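Ploltberg, December
By Clellus Press Office

Search this site Enter keywords Go

CLELLUS RENEWS LATE-NIGHT COMEDY SERIES "WOKARD" FOR A SECOND SEASON

Clellus has ordered a second season of "Wokard," its late-night sketch and talk show taped in Ploltberg. The new season will have 11 episodes and will return in the spring, airing at 11 p.m. in its current time slot. 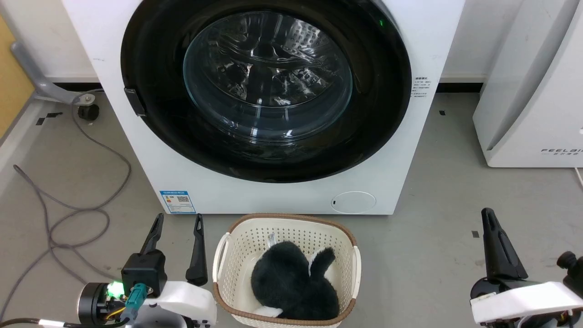

A white front-loading washing machine.

Each episode will open with a monologue on the news, followed by two sketches and one guest interview. The musical segment moves to the end of the show. The writing staff will grow by five, with the new writers joining in January.

Viewers can also expect more of "Čierny," the deadpan weather report that began as a short filler piece in the first season. It will now run in every episode and will get its own set.

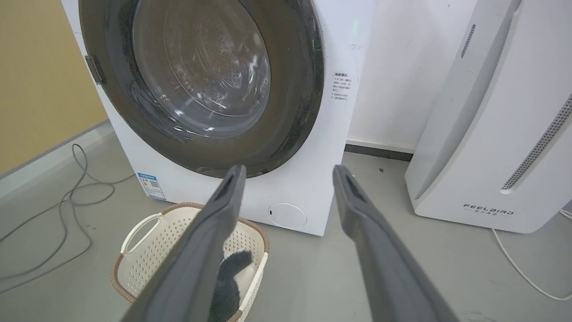
The washer's round door, with the filter cover at lower right.

Taping takes place in front of a studio audience. Tickets are free and must be reserved through the Clellus website. Each household may request up to two seats per taping. Doors open at 6 p.m., and guests must be 16 or older. Bags larger than a backpack must be left at the coat check.
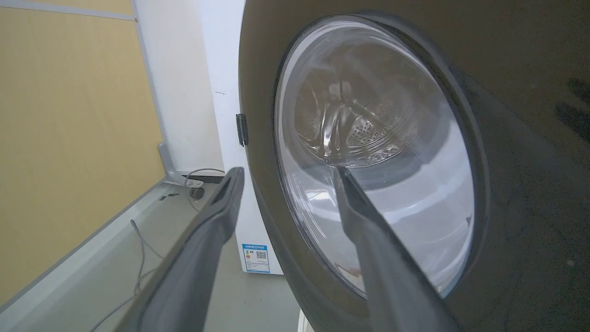 Clips from the monologue will be posted online the morning after each broadcast. Full episodes will stay available to subscribers until the end of the season. The first season can be streamed now.

Press materials and screening links are available on request from the Clellus press office.

This site uses cookies. Accept Manage settings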